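About Broline

Hi, and thanks for clicking the link that hardly anyone clicks! I run Broline, a site about small games for handhelds, and I've been doing it long enough that my thumbs complain when the weather turns.

It started with a game called Kitness. I picked it up for next to nothing on a slow September evening, expecting ten minutes of jumping on things, and at 2 am I was still sitting on the kitchen floor next to the only free outlet, trying to get past the flooded library. I went looking for somebody to talk to about it and found one forum thread with two replies (one of them was asking how to get a refund). So I wrote up my own notes, put them on a free page and forgot about them. A month later there were comments. People were stuck in the flooded library too!

These days there are 635 reviews on here, plus 1,994 save files, maps and button layouts that readers have sent in. I play everything on the handheld itself, usually on the bus between Dalden and work, with the brightness down and one earbud in. If the text is too small to read on a bumpy road, I'm going to say so. If a game eats the battery before I get to my stop, I'm going to say that as well – loudly.

A few things people ask me. I don't give scores. I tried it for a while and all anybody wanted to talk about was the number, so I took them off. I do buy most of the games myself. When a developer sends me a code, there's a line at the top of the review telling you, and I've been pretty rude about some of those. I don't cover the big yearly releases because there are plenty of places for that and I fall asleep in the cutscenes.

The other half of the site is Tian, my little download tool for keeping track of your backlog. You type in what you own, it picks one for you, and you're allowed to skip it twice before it starts nagging. It's free, it's a bit ugly, and the search box still can't cope with apostrophes. I'm working on it.

If you make games and you'd like me to have a look, use the contact form and tell me what you'd want to know if you were buying it. Please keep it under 40 words. Trailers are fine, press kits the size of a phone book aren't. I read everything, though replies can be slow when I'm in the middle of something long with a lot of menus.

And if you're stuck in the flooded library, the lever is behind the second globe.

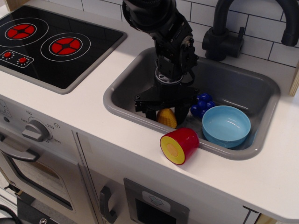

Corn, grapes and a blue bowl in the play kitchen sink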